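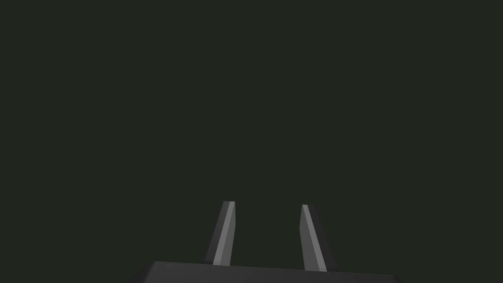
Filed under: Student Projects / Robotics

Sat in on the Caltura robotics club again. They're still in the simulator, and I'm still not sold. More than 2000 runs logged this term and the real arm hasn't left its crate.

Elżbieta Wieczorek's team has the dish task. Sponge in a white bowl, bowl on a brown marble counter, gripper lined up with it. Looks tidy. Simulated sponges usually do – I want to see what friction numbers they typed in.

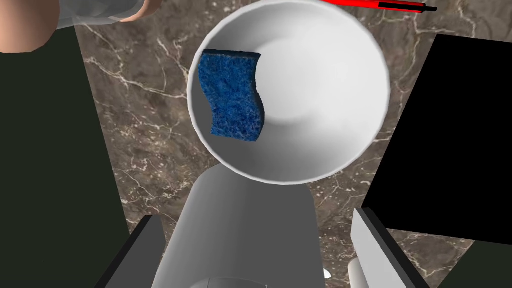

Iulian Vasiliu: You said the same thing in spring. The friction values are in the shared folder, and we change them every batch. Read them first, then complain.

Fair. I read them. 129 settings, and most sit so close together that I wouldn't call it testing. The club report says "robust." I'd cross that word out.

The bigger kitchen layout is a better problem. Bread, a pot, a mug and plates on one long counter, so the planner has to deal with clutter. Octavian Mihăilă wants it done by October. I doubt it.

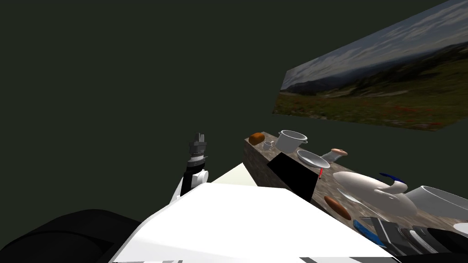

Do the students write their own controller?
Only the grasp planner. The arm control comes from a package called Drullside, and they leave it alone.

Which bugs me a little – when a run fails, everyone blames Drullside. I asked for the failure logs and got 444 lines with no labels. Asked again today.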